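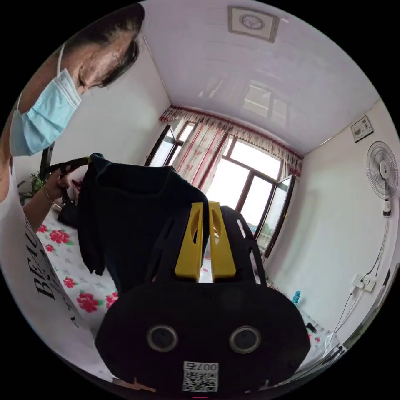 Hand-held gripper at work on a dark garment, over a bed with a rose-patterned sheet. The two yellow fingers hold the cloth near its lower edge.

Mandora Practice Pack for Hand-Held Grippers
Order code: MPP-3
Revision of September 7, 2026

The Mandora Practice Pack is a set of printed and digital documents for teams which collect manipulation data with hand-held grippers in ordinary rooms. It gives the operator, the supervisor and the person who receives the recordings the same rules to work from. The pack does not include a gripper. It can be used with any two-finger tool that is carried by hand and has its cameras in the housing.

We wrote the first version for our own teams in Cludusow, where the work is mostly with clothes, bedding and small household things. Later our partner workshop in Rimcombe asked to use it, and many of the checks on charging and cleaning come from them.

What is in the pack
Operator handbook, A5, spiral bound, 5 copies
Wall card "Before you lift", A3, washable, 3 copies
Session log, 100 numbered sheets
Tool labels, roll of 500, blank, with space for a code and a short number
Digital files of all the above, for printing on your own site

Rules for the tool
Every gripper has one number, and the number is on the housing where it can be read without turning the tool over. If the label is scratched, the tool is taken out of use until a new label is fixed and the change is written in the log. Two tools may never share a number, also not when one of them is away for repair.

The lenses are wiped with a dry lens cloth before each session and after each pause for food. Do not use paper towel or the sleeve of your shirt. The fingers are checked for cracks, especially along the edges of any slot or opening. A finger with a crack is replaced together with its pair, so that both sides close with the same force.

Rules for the place
Daylight is allowed and often welcome, but the light should not change strongly in the middle of a task. If there are curtains, decide at the start if they are open or closed and leave them so. Ceiling and wall fans should be off when thin cloth is handled — the moving air shifts the fabric between two attempts, and the recordings are then difficult to compare.

Cables which are not needed are moved away from the walking area. Papers on the wall with names or addresses are covered or taken down, with permission of the household. The same applies to family photographs, letters and medicine boxes.

Rules for the operator
A face mask is optional under this pack. Some sites require it, and then the site rule is stronger than ours. Rings with a raised stone are removed. A plain bracelet may stay on if it does not catch on the cloth. Long hair is tied back.

The free hand may help the gripper, for example to hold up one end of a shirt when the fingers have the other. The handbook has a chapter on this, as new operators tend to do too much with the free hand and the gripper only follows. We ask that the fingers close first and the free hand supports after. Exceptions are written in the log with the letter F.

Nobody works longer than the session plan allows, even if the tasks are going well. Tired wrists make short and hasty movements. The plan is a blank table, and each site fills it in together with its operators.

Consent and recordings
The pack contains one consent form for operators and one for the people who live in the home. Both must be signed before the tool is switched on. A person can withdraw later by giving the session number, and for this reason the log sheets are numbered in advance and may not be torn out. A spoiled sheet is crossed through and kept.

Relation to other standards
The pack is a good practice guide. It is not a certificate, and it does not replace the law of your country on privacy or on safety at work. When the manual of your gripper says something stricter, please follow the manual.

Languages
English and Spanish. The Spanish text was prepared by Valdovinos, our distributor, who also answers questions about it. A large print edition of the handbook is planned for November.

Ordering
Packs are sent from Cludusow. Log sheets and labels can be ordered separately as refill MPP-3R. Customers with the earlier pack MPP-2 receive the new digital files without cost — write to us with your old order number. Wall cards from MPP-2 should be taken down, as the order of the lens and finger checks is now different.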